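Cropper: Folding Rules for Garments in Lived-In Rooms

Version note, 2021-05-04. Maintained by Ataahua Partington and Njoroge Mugo.

Welcome! Cropper is a set of hand-held gripper recordings of people folding clothes at home, plus the rules we ask every operator and labeler to follow. The rules are the part we're proudest of, so please read them before you load a single clip. Release one holds 2718 episodes, and nearly 500 of them are tops with long sleeves.

Rules for operators

1. Leave the room as you found it. Pillows, blankets and other clothes stay put. Busy bedding is welcome, and a patterned top on a patterned cover is exactly the kind of hard case we love.

2. Lay the garment face up and open the sleeves before the first fold. Creases are fine.

3. Keep both finger pads in view whenever they are near the cloth.

4. A fold may end as a thick bundle. Don't square it up by hand afterward.
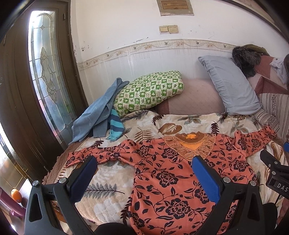
Orange cloth with dark flowers, on a cream leaf-print cover.
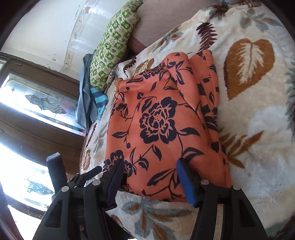 Rules for labelers

Use "spread" for a garment lying open and "folded" once layers overlap on purpose. If you can't decide, use "between" and leave a note. Carol Nuttall reads every note, and a lot of them have made it into this text!

Label each gripper separately when more than one is in view. Mark glare from windows as "bright", even when the cloth itself is easy to see.

Known gaps

Dark fabrics are thin on the ground, and we have only 40 episodes with knitwear. More are planned for September.

Changes

Rule 3 used to ask for one pad. Elsie Rudd argued for two, and grasp labels have been much easier to agree on. Got a better rule? Open an issue with the episode number and your suggested wording.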